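Workshop notebook, Gudetti bench
Friday, April 20, 2018

Hide glue, week three. Jalen asked me to write down what I've been doing so that whoever inherits the glue pot can avoid doing it.

Started the day with the Sorensen chair, which has come back. It left here in February looking very pleased with itself and the back left leg has worked loose again. Loretta says the owner tips it back on two legs while he reads. Loretta also says this is what chairs are for, so I have stopped bringing up the owner.

Knocked the joint apart with the rubber mallet and it came away clean, no fibers on the tenon at all. That means the glue skinned over before I had the joint home. I was slow, and the shop was 58 degrees that morning because Dexter had the big door open to bring in lumber. I wrote "good squeeze-out" in the February notes. I would like a word with the man who wrote that.

Today's batch: 77 grams dry glue, the medium grade from the Brindora sack, soaked overnight in cold water and warmed to 140 in the double boiler. Held it there. Last week I let it climb to 175 while I was on the phone and it turned into something that smelled like a barn and held like jam. Poured that out behind the building. Ansel's dog was very interested.

Cut nine test joints in scrap ash, all the same mortise, all off the same jig. Three went together cold, three with the parts warmed under the heat lamp, three warmed and with a splash of urea in the glue to slow it down. Clamped and labeled. The labels are in pencil this time. The marker ones from last Friday bled into the end grain and I now have a set of joints called "B or possibly 8."
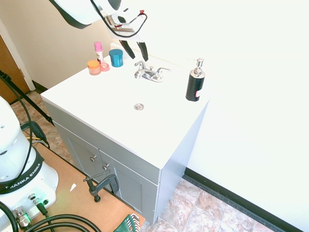 Open time is the whole problem, so I timed it. On cold ash I get under a minute before the surface goes tacky, and the stretcher assembly on the Sorensen chair has eight joints that all want to go in together. Warm parts buy me about double that. With urea it stays workable long enough that I stood there getting bored, which has never happened to me with hide glue before. Storage is the next thing. The mixed glue keeps in the fridge for a week or so if it's in something small with a proper lid, and I've been using yogurt tubs, which have neither quality. A short jar with a screw of glue in it warms up fast, and something the size of the orange-lidded one on that white counter, or the teal one by the tube, would hold a day's worth. I want six of those. Juniper wants me to stop putting animal products next to her lunch, and I've told her the jars will help with that.

Pulled the cold joints from Tuesday's set after lunch, using the lever and the hanging scale. First one let go almost politely. Second one took a good deal more and then split the mortise wall, so the glue beat the wood, which I'm counting as a win even though I now have to cut another mortise. Third one I forgot to zero the scale. Number is in the back of the book with a question mark next to it and I'd ask everyone not to quote it.

Dexter looked over the results and said the yellow glue would have held all of them. Correct. It would also hold them forever, and the next person to fix that chair would need a saw. I explained this at some length. He went to sweep something.

Gistville library called about their reading room chairs. They have a lot of them, same maker, same loose stretchers, and the quote is due in May. I'm not pricing it until I know whether the urea batch creeps under load. Have hung a sandbag off one of the joints in the corner by the band saw. Please do not move the sandbag. Please do not improve the sandbag.

To do Monday:
Pull the warm set and the urea set, scale zeroed, somebody watching me zero it
Order 500 g more of the medium grade
Find out who has the small brass brush
Dry fit the Sorensen stretchers twice, with a watch
Ask Loretta whether we can shut the big door before ten

Glue pot is off. I went back and checked, and it was on, and now it's off.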